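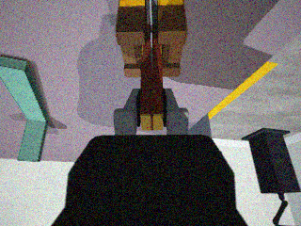 The case for keeping the instructions

When I moved to Durnness two years ago, the previous tenant left me a kitchen drawer full of paper. There were manuals for a boiler, a radio, a sewing machine and a heater from a company called Arka, which I think does not exist anymore. My first idea was to throw everything away. I kept it, and I would like to argue that other people should keep theirs too.

The usual answer is that all manuals are online. This is true for products that are still sold. For the old heater I searched a whole evening and found only pages that wanted my credit card number. The paper in the drawer had 4 pages, and on the second page was the drawing of the valve that I needed.

My friend Danai Zervas disagrees with me. She lives in a small apartment and she says that a drawer costs money, if you divide the rent by the space. I understand this. But she also called me in July to ask how to take the filter out of her washing machine, and she was standing in water during the call.

There is another reason, and it is more difficult to explain. A printed manual was written by a person who had to imagine a stranger. The manual of the sewing machine has 392 numbered steps, and in some places the writer becomes almost tender: "Do not pull the cloth. The machine will take it." I learned a part of my English from sentences like this one. They are short, the verb is at the front, and they do not try to sell me something I already own.

Today I often get a small card with a code to scan. The code opens a video, the video begins with music, and the part I want is somewhere in the middle. My hands are dirty at this moment – I cannot touch the phone. Kosmas Tzanetos, who repairs stoves on my street, prints pages from the Viltari website and keeps them in plastic covers for exactly this problem. He is a practical man and he has no special love for paper.

I do not ask companies to print 200 pages in twelve languages again. Most of those pages were warnings, and I never read them. I ask for one folded sheet with good drawings, and for the date of printing at the bottom. When I leave this apartment, the drawer will stay for the next tenant, with my own coffee maker added to it.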